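Setting up a worktable you'll want to sit down at

I've had a worktable of one sort or another since we moved to Lokwood, and for most of that time it was a place to put things down on the way to somewhere else. Unopened mail, a jar of screws, the good scissors if you were lucky. It took a wet October and a broken toe before I sat down and sorted it out properly, and I've been fiddling with it ever since. What follows is what has stuck.

Start with the height. Most people put up with a table that's wrong for them because it's the table they own. If you stand to work, the top should come to your wrist when your arm hangs down, or a touch lower if you do anything that needs a bit of weight behind it. If you sit, get the chair right first and worry about the table afterwards. My neighbour Homa Sadeghi raised hers on offcuts of hardwood screwed up into the legs, and her shoulders have thanked her for it (she sews, hours at a stretch, and won't be told to take a break).

Then clear it, and I do mean all of it, down to the bare top. Put everything in boxes on the floor and leave them there for a fortnight. When you need something, take it out of the box and give it a home. Whatever is still in the boxes at the end can go in the garage, or to the op shop, or to that cousin who says yes to everything. I found 3 tape measures in mine and had bought another the month before.

Give the top a proper clean while you can see it. Warm water with a small squirt of dishwashing liquid does for most of it, wiped on with a cloth you've wrung out hard. For old glue, lay a warm damp rag over it, have a cup of tea, and lift the glue off with a plastic scraper. Eucalyptus oil will shift the sticky stuff left behind by labels and tape, but dab it somewhere hidden first, as it can dull some finishes. I learnt that on my mother's sideboard and I'm not sure I've been forgiven.

Anything heavy should go towards the back or one end, where you won't have to reach around it, and anything tall belongs on the side away from the window so it isn't throwing a shadow over your hands.

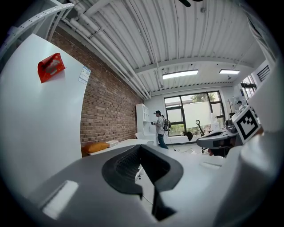 White board standing on the left, dark machine with a rounded top on the table at right.

Cords are the next bother. I used to let mine hang down behind and hope for the best, and every few months I'd be on my hands and knees with a torch between my teeth. Now there's a single powerboard screwed to the underside of the table near the back, with the cords gathered up in strips of hook-and-loop tape. Put a little tag on each plug with the name of the thing it belongs to - bread tags are perfect, and a laundry marker writes on them nicely. Leave enough slack that you can pull a machine forward to clean behind it.

Anything with a motor likes a mat under it. A square of old carpet underlay is fine, or the rubbery drawer liner you buy by the roll. It takes the rattle out and stops the feet marking the top. Unplug the machine before you dust it, and use a soft paintbrush for the vents and creases. Please don't spray cleaner straight on to it! Spray the cloth, over the sink, and then wipe.

For light, get a lamp with an arm and stand it on the opposite side to the hand you work with. I'm right-handed, so mine sits on the left. Afshin Moradi at the Shahbazi hardware talked me into a warm white globe for evenings, and I was doubtful, but I don't get the headaches I used to. If you're matching thread or paint, though, save it for the morning and do it by the window.

Small bits and pieces are best kept in shallow trays, one layer deep. Deep drawers are where buttons and washers go to be forgotten. Muffin tins do the job very well, and so do egg cartons if you're not fussy about looks. I keep 2 tins going, one for the job in hand and one for strays, and the strays get put away on a night when there's nothing on the telly.

And do allow yourself a quick tidy when you finish, even if you're tired. Tools back, offcuts in the bin, a wipe over the top. I put the kettle on and see how much I can get done before it boils. Some nights that's the whole table and some nights it's just finding the lid for the glue.

If your table wobbles, by the way, check the floor before you blame the legs. Ours slopes towards the laundry, and a folded bit of cork tile has been holding things level for years.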